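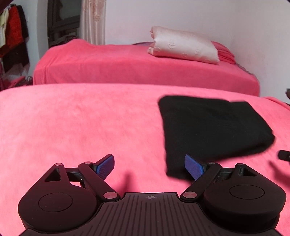 ## Washing a fleece blanket without ruining it

Fleece is plastic with ambitions. Treat it like a wool heirloom and you'll waste an afternoon; treat it like a bath mat and it will come out feeling like one.

### Before the wash

1. Shake it outside, downwind of anyone you like.
2. Go over both sides with a damp rubber glove. Cat hair rolls up into little sausages, which you can bin.
3. Dab any stains with dish soap and leave them for half an hour. Don't scrub. Scrubbing is how you get a bald patch in the shape of your temper.

### The wash

Cold water, gentle cycle, half the detergent you think you need. Skip the fabric softener, however lovely the bottle smells. Wash it on its own or with other synthetics, and keep it well away from towels. I once put mine in with a navy bath sheet and spent most of January picking lint off it in front of the telly.

Spin at 700 if your machine lets you choose. Mine offers 1209, a number I can't explain and have never trusted.

### Drying

Over the clothesline, in the shade, folded across two lines so it doesn't grow a crease. If it's bucketing down, use the dryer on its lowest setting for 32 minutes, then hang it over a door to finish.

Once it's dry, brush the pile in one direction with a soft pet brush. My neighbour Souad Cherkaoui irons hers through a tea towel. We don't discuss it.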